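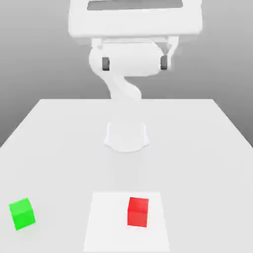

Stekholm desk, large, light grey – long-term review
22/03/2018

Had this since December so this is not one of those "just unboxed it" jobs. Three months of daily use, one house move's worth of abuse (back bedroom to front bedroom, still counts). Short version: good top, good legs, terrible drawer, instructions written by someone who hates you.

Bought from Hillik. They do two sizes, I got the bigger one. Paid 563 with the drawer unit, 653 if you want them to come and build it. I did not want them to come and build it. Slightly regret that.

Delivery
Two boxes, one of them extremely heavy. Driver got it as far as the front step and no further, which is what it says on the website to be fair, kerbside only, but read that bit before you order if you live up any stairs. My neighbour Leif Lie helped me get the top up. Scuffed the wallpaper on the bend. Not the desk's fault.

Packaging fine. Lots of foam, all of it squeaky.

Putting it together
Box says 45 minutes. Took me most of an evening. The booklet has no words in it at all, just drawings, and step 9 shows the crossbar the wrong way round. If you follow step 9 you get to step 14 and nothing lines up and you have to undo the lot. So – flat side of the crossbar faces the WALL. Write that on the booklet now.

18 bolts in the bag, 17 holes. Spare I suppose. Would have been nice to be told, spent ages looking for the missing hole.

You get an allen key, it's rubbish, use a proper one. Do not use a drill on the leg bolts, the threads are soft. I stopped after the first one started to feel wrong and did the rest by hand.

The top
Best thing about it by miles. Big, flat, properly matt so you don't get the lamp glaring back at you. I can have the laptop, a keyboard, a paper diary open and a plate of toast and still have elbow room. Marks wipe off with a damp cloth. Biro needs a bit more effort. Tea rings come off if you get them the same day, one I left over a weekend has left a faint ghost by the left hand corner. Only I can see it. I see it every day though.

Edges are square, not rounded, and I do get a line across my forearms after a long afternoon typing. A desk mat sorts it. Shame to cover the top up but there we are.

Wobble
Everyone asks about wobble. On the wooden floor in the back room, none. On carpet in the front room, a bit, side to side, mostly if you type hard or lean on it to get up. Tightened everything again after a fortnight and it was better. The feet screw in and out for levelling but only a small amount, so if you've got really uneven floors you'll be folding cardboard like the rest of us.

Drawer unit
Don't. It's called the Laver and it goes with the whole range and it's the one bit I'd send back. Top drawer sticks. Runners are plastic. Put anything heavier than envelopes in it and the front drops and scrapes on the one below. I rang Hillik, got a very nice woman, Agnes Björklund, who sent new runners out free and they came in two days. Full marks for that. New runners, same problem. I've now got it under the window with a plant on it.

Cable tray
Clips on underneath at the back. Deep enough for a six-way extension and the plugs, only just. Clips on easily, un-clips easily too, usually when you kick it. I put two cable ties round mine and it's stayed put ever since.

Compared with the Jafri
I had the Jafri desk before this, the cheaper one everybody had a few years back. The Jafri is lighter and easier to shift on your own and honestly the drawers were better. But the top bowed in the middle after a year with a moniter on it and the veneer lifted where my wrists went. No sign of either here so far. Will come back and update if that changes.

Good
Massive top, doesnt glare
Solid on a hard floor
Customer service picked up the phone

Bad
Laver drawers
Step 9
Heavy, get help
Hard edges

Would I buy it again? The desk yes, without the drawers, and I'd wait for one of their sales as they seem to have one every other month. If you're on thick carpet maybe go and lean on one in the shop first.

Four out of five. Drawers on their own would get one.

Edit – someone asked about height. It's fixed, doesn't go up and down apart from the little feet. I'm short and use a footrest. Leif is well over six foot and his knees cleared the crossbar fine when he tried it.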